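Home / Dining / Dinnerware / Praltora collection

Praltora Floral Dinnerware

Stoneware plates, bowls and mugs with a printed floral pattern under a clear glaze. Made for Kirken and sold by the piece or as a boxed set.

In stock. Ships from the Kassab warehouse.

Overview

Praltora is an everyday dinnerware line with a floral border. The pattern goes on before the final glaze, so knives and forks run over the glaze and not over the print. The line replaces our older Grurnilura range, which went out of production in June. Grurnilura and Praltora pieces have the same foot diameter and will stack together, but the whites are not a match. Grurnilura is slightly cooler. If you are filling gaps in a Grurnilura set, order one plate first and look at it next to what you have in daylight.

The dinner plate has a low rim and a flat well. It takes a sauce without trouble but is not meant for soup. The pasta bowl is wide and shallow, and many customers use it in place of the dinner plate. The cereal bowl has straighter sides and holds more than it looks like it should – fill it with water once and you will see.

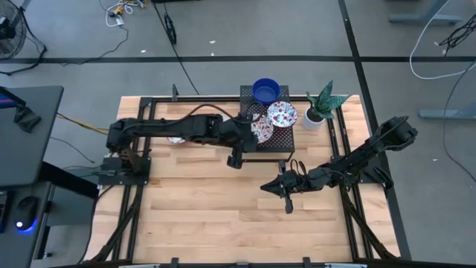 Plates in the boxed sets come from the same firing batch where possible. Pieces bought singly may come from different batches, and the color of the pattern can vary a little from one to the next. Most people only notice it when two plates are side by side. If you need a close match for a large table, put a note in the order comments box and the warehouse will pick from one batch. This adds a day or two to shipping.

Sizes and capacity

Side plate: 176 mm across
Cereal bowl: holds 400 ml to the line below the rim
Pasta bowl: 200 mm across
Mug: see the separate mug page

The dinner plate comes in 2 sizes, regular and large. Please check the inside of your dishwasher and cabinets before ordering the large. It will not stand upright in some compact dishwashers, and it will not go into a shallow wall cabinet with the door closed. We take it back unused if it doesn't fit, but you pay the return postage.

Dishwasher

All pieces can go in the dishwasher. Use a normal or eco program. Leave space between plates so that the rims do not knock together during the wash, as most chips we see on returned plates are rim chips from crowded racks. Mugs go on the top rack.

Powder detergents are fine. Some tablets leave a dull film over time, mainly in hard water areas. If that happens, wipe the plate with white vinegar, leave it for a few minutes and rinse.

Microwave and oven

Safe for the microwave. The foot of the plate can get hot before the food does, so use a cloth. Pieces are suitable for warming in a low oven but not for baking. Do not use under a broiler or on a stovetop. Do not move a plate straight from the freezer to the oven – stoneware can crack from the sudden change, and this is not covered by the guarantee.

Gray marks

Gray lines on the surface are metal left behind by cutlery and are not scratches in the glaze. New stainless steel knives leave more of them than old ones. A paste of baking soda and water takes off light marks. For heavier ones, use a cream cleaner made for ceramics and a soft sponge. Steel wool should not be used on any part of the plate.

Storage

Plates can be stacked. The foot ring is left unglazed and is a little rough, so put a sheet of felt or paper towel between plates if they will be stacked for a long time. Do not hang mugs from hooks by the handle if the shelf is likely to be bumped.

What is in the boxed set

Dinner plates in the regular size, side plates and cereal bowls. Pasta bowls, mugs and serving pieces are sold separately. The box has cardboard dividers and is worth keeping if you move house often.

Guarantee and returns

Unused pieces can be returned in their original packaging. Breakages in transit are replaced free of charge. Send us a photo of the broken piece and one of the outside of the box, and keep the packaging until you hear from us. Chips and cracks from normal use are not covered.

Small pinholes on the underside and slight differences in glaze thickness are part of the firing process and are not treated as faults.

Related items

Praltora mug
Praltora serving platter
Kirken felt plate dividers
Grurnilura remaining stock (side plates only)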